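Shelf Restocking with Two Small Arms
Hubert Ostrowski, project report, March 19, 2025

3. Build and test setup

The cell was built in the Kurek shared workshop starting in September. Both arms are bolted to the aluminum extrusion at the front of the table. The task is to pick razor packs off the tabletop and place them on a small wooden shelf at the back. I recorded 249 practice runs before changing the fingers.

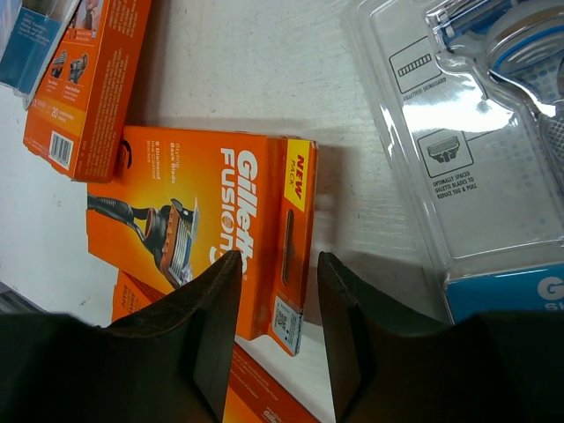 Boxes were easier to grip than blister packs. The fingers close well on a square edge, but a flat backing card gives them very little to hold. Overlapping packs also tended to slide together, so I lowered the closing speed and repeated the runs.

3.1 Shelf placement

The lower level was used for all placements. Packs go in from the front, and the wrist has to stay level on the way in. 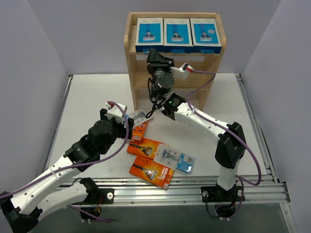
Figure 2. Both arms at the table, with the packs between them and the lower shelf level empty.

Cable routing still needs work.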